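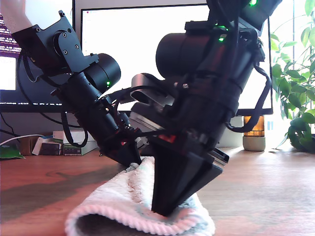 Folding towels was never the glamour end of the linen trade, and at Jindero it may soon be the end with the most computers. The commercial laundry has handed part of its towel work to a pair of robotic arms supplied by Trirnska, on trial until December.

Twenty-seven people work the folding floor, which sends out 1,132 towels on an ordinary shift. The arms are not yet a threat to that figure. Their best shift so far is 133, a number the folders have written on the tearoom whiteboard and underlined.

What has changed is who does what. Three folders now spend half their hours at a desk, guiding the arms through awkward corners and marking each attempt as good, poor or "burrito". The category was their own idea and Trirnska has kept it.

"I've got 11 years of folding in my wrists and now I'm explaining it to a pair of elbows," said Amancay Palma, one of the three. Her wrists, she added, were all for it.

Management says no jobs will go during the trial. The union has asked what happens after it, and has been promised a meeting. Bath mats are next on the program.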